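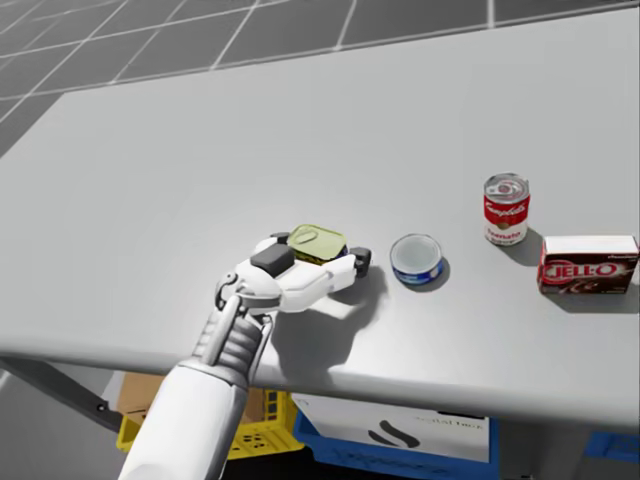 *The hand on the tin, in the simulator.*

Povilas Jankauskaitė had the laptop until the library closed. The club called its arm Stileck, and it only lived on the screen. The regional round at Clonach wanted one clean lift of the tin, with the other groceries left standing.

"Thumb first," said Shi.

"I did thumb first last time."

"You did it too hard."

He opened the file and changed the grip value from 1000 to 595. The soup can and the pudding box waited off to the right. He had knocked over that soup can so often since November that he had started to dislike the soup.

He ran it. The white fingers closed over the far side and the thumb came in against the near one. Shi leaned closer.

"Lift," she said.

The tin came up, tilted a little, and stayed. He held his breath for eight seconds — the rule book asked for that many — and then the arm set it down.

"Save it," Shi said. "Before you touch anything else."

He saved it twice.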